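Robot Learning Lab, week 6 handout
Learning from wrist camera images in simulation
Prepared by Bukola Briggs

Please read this before Tuesday. The exercise at the end takes more time than it looks, so start early.

1. Where we are

Last week we trained a policy on joint positions only. It reached the object when the object stood at the same place every time, and it failed when we moved the object a little. This week we add camera images from the hand. The method is behavior cloning: we have a set of demonstrations, and the network learns to give the same action as the demonstrator when it sees the same input.

The demonstrations are from the Masutora set, which is rendered in the Oltard simulator. You will use 200 episodes for training and 50 for testing. Do not mix them. Last year two groups did, and their results could not be graded.

2. What the wrist view gives

A camera on the hand moves together with the fingers. For this reason the fingers stay at nearly the same pixels, and the rest of the image changes. The network can learn the relation between fingertip and object directly, without a calibrated camera on the ceiling. The cost is that a near object hides most of what is behind it.

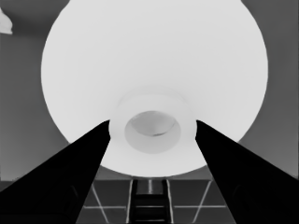 Why do we not simply use a bigger network in place of more demonstrations?
A bigger network fits the training episodes better, but it has no new information about states the demonstrator never visited. At test time small errors move the robot into such states, and the errors grow from step to step.

This growth of errors is called compounding error. In the worst case it grows with the square of the episode length, so a task of 100 steps is much harder than two tasks of 50 steps. We reduce it in two ways. First, the policy predicts a short chunk of actions, and not one action at a time. Second, we add small noise to the start pose — the Igwe script does this for you, only check that the flag is on.

3. Two arms

When two arms share a workspace, one hand camera can also see the other arm. Some students crop this away because they think it is a distraction. I advise to keep it. The position of the other gripper is useful information when the arms must take turns, and the policy has no other way to get it if you give it only images.

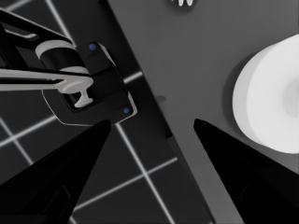 Fig. 2. Wrist view with the second arm's gripper at upper left and a white object on the table at right.

4. Exercise

Train the baseline on the Stornevden machine with the settings in the course folder. Then train again with the second arm cropped out of the images. Report the success rate for both on the test episodes, with the same random seed. One training run needs roughly 60 minutes.

Write half a page on the failures. I want to know at which step the policy goes wrong and what the hand camera could see at that moment. A table of numbers alone is not enough.

Questions go to the course list — please not to my private address.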